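July, work diary

Stayed late for the Temamine place-on-plate runs in the simulator. Cube on the cracked blue and cream plate again.
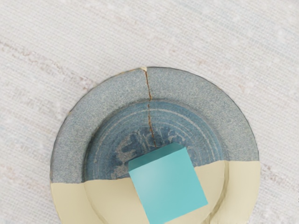

What went wrong

The batch was 300 episodes, and 13 of them came back with a force spike on the downward move. The controller kept pushing after contact. In the worst one the log shows 345 newtons before the stop kicked in, and on the real arm that would mean a broken plate and maybe a bent wrist.

I blamed the new plate model first and lost most of the afternoon on it. The crack is only in the texture. The collision shape underneath is a plain smooth dish, so I put it back the way it was.

The fault is in the Serra build of the controller. It reads the contact signal through Flusix, and Flusix drops a message now and then. When one drops, the controller holds the last value, which says no contact, and carries on down. I could force it by hand 3 times in a row.

What I did

Added a timeout. If the signal is stale the arm stops and backs off. Reran the bad episodes and none of them spiked. They run slower now — I can live with that.

Wrote to Drarnusow and asked them to keep the real arm locked out until they have the patch. No answer by 6 p.m. I also left a note on the bench at our end and took the key home with me.

Tomorrow: full batch again, then look at why the messages drop at all.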